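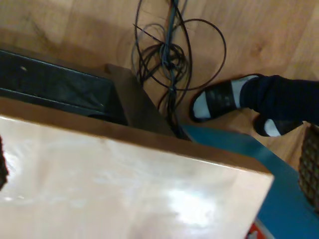 Visit Report: Amenities Open Day at Kaewmanee

Date of visit: Thursday, May 2, 2024
Prepared for: Peleo homeowners, amenities and grounds

Purpose

Kaewmanee opened its clubhouse, pools, courts and equipment rooms to neighboring associations for one afternoon. The invitation covered amenity access, court lighting controls and pool operations. Peleo has access control and court lighting in its next reserve plan update, so the visit was limited to those subjects, plus whatever was on the route between them. The playground and the dog park were not visited.

The host was Thư Đặng, the operations manager, who led the equipment part of the tour and took written questions by email afterward. Answers received by email are marked as such.

The site

Kaewmanee has 375 homes, all single-family, on one master association. Amenities are grouped on a single parcel near the main entrance: clubhouse, 2 pools (lap and family), tennis courts, and a parking lot that serves all of it. Peleo has its amenities split between the north and south sections. This affects nearly every cost comparison below, and none of their installation costs should be carried over without adjusting for trenching between our sections.

Parking was full by the time the tour started. Over 40 people had signed in at the front desk. The overflow went to the grass along the entry road, where the irrigation heads are flagged with short stakes. We lose several heads a season at the south lot during events, and stakes would be a cheap thing to try.

Access control

The old system used a shared gate code, changed at the start of each pool season. The present system uses fobs. Each household is issued 2 fobs at closing or on lease registration. Replacements are charged to the household account. A lost fob is deactivated the same day if it is reported during office hours.

Readers are installed at the pool gates, the court gate, the fitness room and the clubhouse side door. The main clubhouse door is on a time schedule and is unlocked while the office is staffed.

Points noted at the gates:

The pool gates have self-closing hinges and a separate magnetic lock. When the lock is released by the reader, the gate still has to be pulled by hand against the hinge. The gate we watched closed and latched from fully open and from a small gap. From the small gap it closed more slowly.

Exit from the pool deck is by push bar. No reader is needed to leave.

The reader at the family pool is mounted on the fence post at standing height. A second reader, lower, is on the accessible route. Both operate the same gate.

The court gate reader is under a small metal hood. According to the email reply, the hood was added after the first summer, when afternoon sun made the status light hard to read.

Door control panels are in a locked closet off the clubhouse hallway. Each panel keeps a local copy of the fob list, so a network outage does not lock residents out. Changes to the list do not reach the panels until the connection is back. This was the question we most wanted answered, and we suggest writing the same requirement into any Peleo specification.

Reservations

Courts and the clubhouse hall are reserved through Disine, a web application the association pays for by annual subscription. Residents log in with the same account used for assessments. A court can be held by one household for one session per day. Unclaimed sessions are released automatically if no fob is read at the court gate within the grace period.

The release function depends on the access system and the reservation system exchanging records. This link was the most troublesome part of the project. During the first months, sessions were released while people were playing, usually when a guest had opened the gate for the rest of the group or when the gate had been left propped. The gate now has a prop alarm at the office, and the grace period was lengthened.

Hall reservations are not automated. The resident submits a request in Disine, the office checks the deposit and the insurance form, and a person approves it. We were told there is no plan to change this. Our own hall process is nearly identical, on paper.

The resident view of the calendar shows a session as taken or open, with no names. The office view shows the household. One visitor asked whether residents had objected to the entry log. By email: some did, and the retention period was shortened and printed in the rules as a result. A copy of the rules page was supplied and is with the handouts. 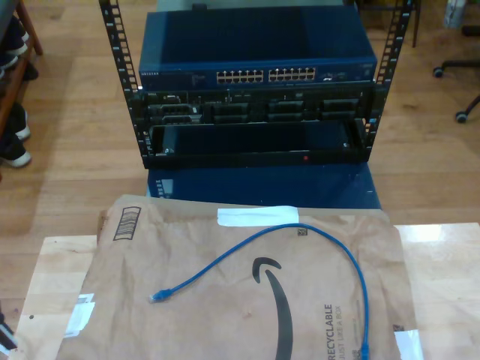
Equipment rooms were the part of the tour where the differences from Peleo were largest. Our north clubhouse has its gate controller, its modem and its camera recorder on a shelf in the pool chemical storage area, which is a poor location on account of the fumes alone. Any replacement should go in a separate, ventilated room with a door that locks. The layout we would ask for is the common one in the photo, an open-frame rack with the network switch at the top and the server chassis directly below it. Ports on the front of the switch can be reached and labeled without moving anything, and an open frame does not trap heat the way a closed cabinet does in a small room. The tradeoff is that the room itself becomes the only physical protection, so the key list for that door has to be short and kept up to date.

Other items to put in a specification, from discussion at the visit: a battery backup sized for the door panels and the modem; no equipment on the floor; a printed cable schedule kept in the room; and a drain or floor pitch that takes water away from the rack wall if the water heater is anywhere nearby. Ours is on the other side of the same wall.

Court lighting

The fixtures were replaced with LED units by Fledard under a fixed-price contract. Existing poles were kept after a structural check. Each pole received new brackets, new wiring in the existing conduit, and a surge protector in the base.

Lights are switched by the reservation calendar. They come on shortly before a reserved evening session and go off after it ends, with a dimmed stage first so that players can pick up and leave. A push button at the court gate starts a short session when the court is not reserved. A fixed shutoff at closing time overrides everything.

We asked for the lights to be turned on. In daylight, only operation and fixture aiming could be checked. All fixtures on the near court came on immediately and the dimmed stage worked when triggered from the office. Spill toward the houses on the east side could not be judged, and a return visit after dark would be needed before we quote their fixture as a model. Shields are fitted on the east poles only.

The email reply on energy use gave a reduction but no meter readings. The courts share a meter with the parking lot. We have left the number out of this report.

The warranty covers parts and labor for fixtures, and parts only for drivers. A bucket truck is extra in either case. Peleo should ask for lift costs to be included, as access to our south courts requires mats over the turf.

Pools

Pool operations are contracted. The service company tests in the morning and association staff test again in the afternoon, and both record in the same log sheet at the pump room door. The two sets of readings on the sheet we saw agreed closely.

Chemical feed is automatic with a flow interlock: if the circulation pump stops, feed stops. The interlock is tested monthly and the test has its own column on the log. Our log has no such column. Adding one costs nothing and can be done with the next print order.

The lap pool was drained and resurfaced in January. The deck around it had been recoated as part of the same job, in a lighter color. The surface texture was acceptable underfoot, though finer than ours. The expansion joint on the shaded side had already lifted in a short section near the ladder, and it was marked for repair.

Pump room housekeeping was good. Valves carry engraved tags matched to a diagram on the wall. Acid and chlorine are in separate enclosures with separate doors.

Staffing

The office is staffed six days a week. Fob programming, deposits and reservation exceptions take up most of a part-time position. This was stated plainly by Thư Đặng in answer to a question, and it is the figure most often missing from vendor proposals. The shared gate code needed almost no labor. A budget for fobs at Peleo should carry a staff line from the first year.

Recommended follow-up

Request the Kaewmanee access control specification, with pricing removed if necessary.

Obtain a quote for moving the north clubhouse equipment out of chemical storage. This can go ahead separately from any decision on fobs.

Ask Fledard for a site walk at the south courts, including pole inspection and conduit condition.

Schedule an evening visit to look at light spill on the east side.

Add the interlock test column to the pool log.

Hold the Disine demonstration until the access control question is settled.

Handouts received (rules page, fob agreement, court lighting cut sheets, sample pool log) are in the binder at the north office and can be read during office hours.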